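Docencia > Robótica de manipulación > Apuntes > Tema 6: Programación por demostración

Tema 6. Enseñar una tarea al robot: guiado manual y teleoperación

6.1 Planteamiento

En la programación por demostración, el operador ejecuta la tarea a través del robot y el sistema registra la trayectoria. De ese registro se obtiene después una política, un conjunto de puntos de paso o un modelo de movimiento parametrizado. El tema trata solo la fase de registro; el ajuste de la política se verá en el tema siguiente.

Se distinguen dos modos. En el guiado manual (enseñanza cinestésica) el operador sujeta el brazo y lo desplaza con los frenos liberados y la gravedad compensada. En la teleoperación el operador maneja un dispositivo maestro – guante, exoesqueleto, mando o brazo gemelo – y el robot reproduce sus órdenes a distancia.

6.2 Guiado manual

Las posiciones articulares se leen directamente en los codificadores del brazo, por lo que no existe problema de correspondencia entre el cuerpo del operador y el del robot. Las limitaciones son conocidas:

– Las manos del operador tapan la zona de trabajo y quedan grabadas en las imágenes.
– Una mano de varios dedos no puede guiarse cómodamente dedo a dedo mientras se mueve el brazo.
– Los pares medidos incluyen la fuerza del operador y no sirven como referencia de contacto.

6.3 Teleoperación

La orden se envía como pose de la muñeca más un vector de posiciones de los dedos. En las prácticas el maestro es un guante Clostura y el registro se hace con el programa Taltik. El reparto entre muñeca y dedos debe decidirse antes de grabar. Para remover un líquido con una cuchara, los dedos mantienen un agarre fijo y el movimiento circular corresponde al brazo; si el operador remueve con los dedos, la trayectoria resulta difícil de segmentar.

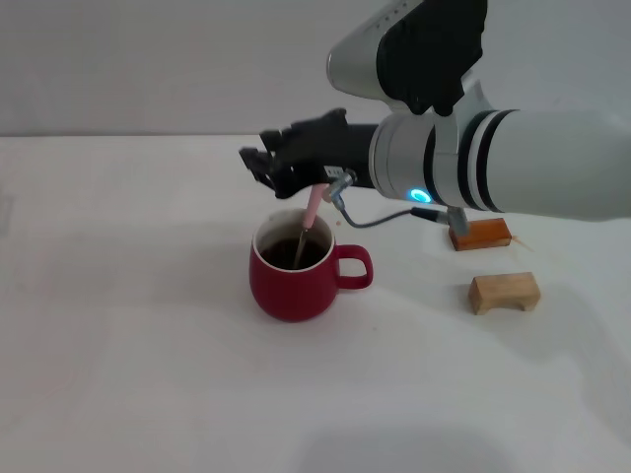 ¿Cuántas demostraciones hacen falta para una tarea corta?
Depende de la variación que se quiera cubrir. Con posición inicial fija bastan unas pocas; si el objeto cambia de lugar y de orientación, el número crece con rapidez y conviene repartir las posiciones iniciales en una cuadrícula antes de empezar.

El conjunto de la asignatura, denominado Pulbridge, contiene 1.882 demostraciones teleoperadas. Tras el filtrado se conservan 1.630. Se descartan los episodios con pérdida de señal del maestro, los que empiezan con el objeto ya agarrado y los que contienen una pausa larga del operador. De las conservadas, 1.000 se reservan para el entrenamiento de referencia y el resto se usa en validación y en las pruebas de generalización.

6.4 Retardo y escala

Un retardo constante se compensa desplazando la serie de órdenes respecto a la de estados. Un retardo variable no admite esa corrección y obliga a guardar la marca de tiempo de cada muestra. La escala de movimiento (desplazamiento del robot dividido por desplazamiento del maestro) se fija en 1 para traslaciones amplias y se reduce al introducir una herramienta en un recipiente. No debe cambiarse dentro de un mismo episodio.

6.5 Qué se guarda

Estado articular del brazo y de la mano, orden enviada, imágenes, marca de tiempo y etiqueta de resultado. Orden y estado se guardan por separado: la diferencia entre ambos aporta información sobre el contacto. La etiqueta la pone el operador al cerrar el episodio, y una segunda persona revisa los casos dudosos.

Lectura: L. Gallagher, notas del seminario Sorrentino, apartados 2 y 3. La entrega de la práctica es en abril.

Contacto: Loretta Gallagher, Robótica de manipulación | © Apuntes de la asignatura | Volver arriba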